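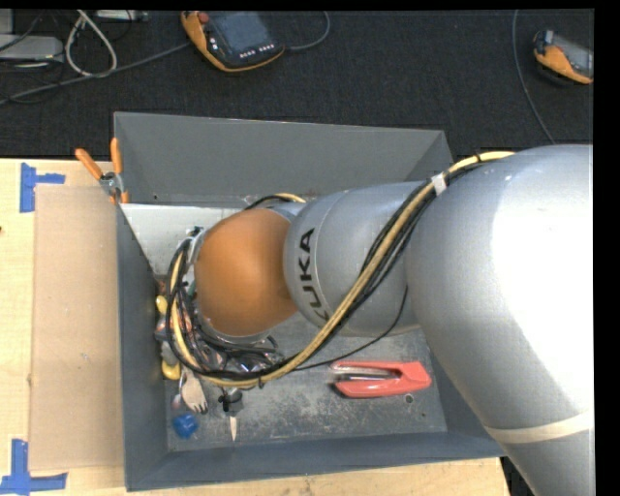
Bin Picking Cell 2: Software and Controls Inspection
Site: Forkau
Date of inspection: 2020-05-28
Inspector: Magdolna Veres
Software representative: Zihan Duan
Planner package: Birno, build 829
Reason for inspection: Return to unattended running after planner update

Results are marked Pass, Fail, Comment or Not tested. A Fail in Sections A or B prevents unattended running until the item is closed and signed.

Section A. Stopping and manual control

A1. Emergency stop on the pendant halts the arm and cancels the active planner job. Pass.
A2. Releasing the enabling switch stops motion in manual mode. Pass.
A3. Planner does not resume after a stop without a fresh operator command. Fail.
Comment: After reset, the queued grasp was sent again before the operator confirmed. Repeated three times with the same result. Z. Duan attributes this to the job queue surviving the reset. Queue to be cleared on every stop signal.
A4. Pendants are stored where the operator can reach them without leaning over the bin. Comment.
Comment: Pendants lie on the carpet behind the table. A holder is to be fitted on the operator side.

Section B. Motion limits and collision model

B1. Speed limit in automatic mode is set in the controller and cannot be raised by the planner. Pass.
B2. Bin walls in the collision model match the measured bin. Pass.
B3. Fixtures attached to the bin are included in the collision model. Fail.
Comment: The orange-handled spring clamp on the rim at the upper left corner is missing from the model. Its handles stand above the wall. Add a keep-out volume with 30 mm clearance on all sides, or remove the clamp.
B4. Cable bundle on the arm is represented in the model. Comment.
Comment: The bundle is modeled as a fixed sleeve, but it hangs in a loop by the wrist. G. Bárány to provide a larger envelope. Until then, wrist rotation is to be limited in software near the left wall.
B5. Planner rejects paths that enter a keep-out volume. Pass.

Section C. Perception

C1. Camera-to-robot calibration is current. Pass.
Comment: Last full calibration was in February. Check points remain within tolerance.
C2. Tape marks on the board left of the bin agree with the stored reference positions. Pass.
C3. Segmentation returns separate objects when items touch or overlap. Comment.
Comment: Of 193 logged grasp proposals, 5 joined two neighboring items. All were in the pile along the left wall, where the cables can hide part of the contents from the camera. Capture is to take place only after the arm has moved clear.
C4. Clear or shiny material is flagged as low confidence. Pass.
C5. Glare on the silver arm covers does not produce false objects. Not tested.
Comment: Repeat with the overhead lights at the normal working level.

Section D. Logging and tooling

D1. Every planner decision is written to the log with a time stamp. Pass.
D2. Configuration files are under version control and match the running system. Comment.
Comment: One local change to the gripper approach height had not been checked in. Corrected during the inspection.
D3. Rollback to the previous build has been tried on this cell. Pass.

Open items

A3: Zihan Duan
A4: Rozália Gulyás
B3: Anikó Fekete
B4: Győző Bárány
C3: Zihan Duan
C5: Magdolna Veres

Decision: Attended running only, in manual mode at reduced speed. Items A3 and B3 require reinspection before this restriction is lifted.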